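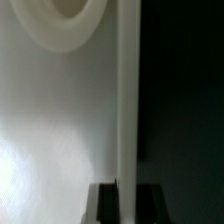

How many demos did you need before wrist-camera-only training beat the two-camera setup?

541 for us, counting the ones we recorded twice. Under that the two-camera policy won every time.

garnness_bench
That's way more than I expected! I'm at 70 and my policy still stops short of thin edges. Did you hold the lighting fixed?

skisum_kay
No, we moved the lamp every 6 demos. White parts wash out badly on one side in the wrist view, and I wanted that in the training set – otherwise it panics at the first bit of glare.

dreltus9
I'd push back on that. We tried it at Dreltus and random lighting just made the thing slower. What helped was starting each demo with the fingers open and already on both sides of the edge, then backing off and recording the approach separately.

skisum_kay
But then you're training two policies and gluing them together? I mean, fine if it works, but it isn't the Loureiro method anymore.

dreltus9
Never said it was lol. I care about grasps, and ours went up.

garnness_bench
Went up from what, though? If your baseline was three seeds I'm not changing my whole rig.

dreltus9
It was three seeds, yeah. More running in December.

skisum_kay
OK, post them when you have them. I'll rerun mine with the lamp left alone and the same start poses, so at least we're arguing over the same test.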